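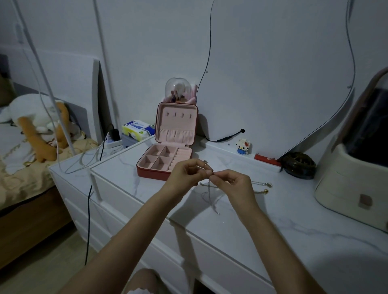 Unit 8: Why phone makers sell three models that look the same

Notes for the handset markets class, April. Slides are on the course page, these are just the bits I said out loud. Bring the worksheet.

1. The price ladder

Every maker has rungs. Entry, middle, top. Gap between rungs matters more than price of any one rung. Too small, buyers skip down. Too wide, they go to a rival.

Running case: Koltbridge. Small brand, sells mostly through shops. Started with 2 phones, both middle rung. Shops kept asking for something cheaper, so they built the Nelarell. Same screen size as the older phone, slower chip, less storage.

2. What gets cut to make a cheap phone

- chip (biggest saving, usually)
- camera sensor. The pixel count on the box can stay the same, watch for this
- storage. Card slot added back to make up for it
- charging speed
- case materials, plastic for metal

What does NOT get cut: screen size, battery. Buyers compare these in the shop with the phone in their hand.

3. Online vs. counter sales

Online buyer reads the spec sheet. Counter buyer asks the clerk. So counter phones need a margin for the store, and that money comes out of the parts budget. Go back to Unit 6 if the margin math is fuzzy.

Clorden (the rival in our case) sells online only. Its phone beats the Nelarell on paper at the same price. Still sold fewer units in the small towns. Discuss why, we ran out of time for this.

4. Updates

Cheap phones get dropped first. Each extra model means another build to test with every carrier. Koltbridge promised two years on all of them and then had 8 builds to keep going. Support team didnt grow. Patches slipped.

Gulyás, the repair chain in the reading, logged 102 Nelarell software complaints in one quarter, out of some 600 phones brought in. Dont quote this as a failure rate, it's only phones that came in for repair. Lost marks on teh last quiz for exactly this.

For next time

Read the Gulyás case to the end, including the appendix on spare parts. Sketch a price ladder for any brand you like, one page, by hand is fine. Worksheet part B due before class, part C can wait.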